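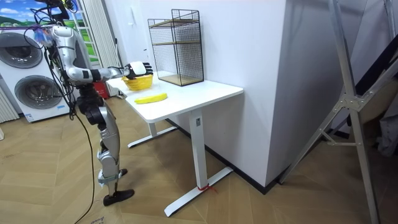 Kivport opens repair room for household things

Apr 24, 2021

Residents of Kivport can now bring their broken household things to a new repair room on the ground floor of the old Alipour building. The room opened this week, after a trial that started in February.

The idea is simple. A person comes with a lamp, a toaster, a chair or a coat with a bad zipper, and sits down together with a helper who knows this kind of work. They try to repair it at the same table. The help is free, but the visitor pays for new parts. Small parts like fuses and buttons cost nothing.

During the trial, residents brought 327 items. The most common were lamps, clothes and kitchen machines. According to Soudabeh Kordestani, who leads the project, 200 of them went home in working condition. Some of the others are still waiting for parts, and the rest could not be saved.

"People say sorry to us when they put an old radio on the table," Kordestani said. "I tell them it is a good radio. It only needs some attention, and maybe a new cable."

The room is run by Idero, a local association with 100 members. The town gave it 2,000 dollars for tools, and the owner of the building asks no rent for the first year. Idero must pay for electricity and insurance itself. It hopes to cover these costs with gifts from visitors and with a small sale of repaired things in the autumn.

Not everything is accepted. Microwave ovens, gas heaters and anything with a damaged battery must go to the recycling station on Sirnano Road, as before. Bicycles are also refused for the moment, as there is no place to hang them. Large furniture can be brought only after a phone call.

Pouran Azimi came during the trial with a sewing machine that had belonged to her mother. It had not been used for many years, and two shops had told her to buy a new one. The repair took three visits.

"On the first visit we only cleaned it," Azimi said. "On the second we understood what was wrong. Now I make curtains for my sister, and she is already complaining about the color."

She has since joined the association and helps with clothes two evenings a month. Idero is looking for more people who can sew, and also for someone who understands old clocks, which arrive more often than expected.

The repair room is open on weekday evenings from five to eight. Visitors should wear a mask and may bring one item at a time. Places can be reserved by phone or at the town library, where a list is kept at the front desk.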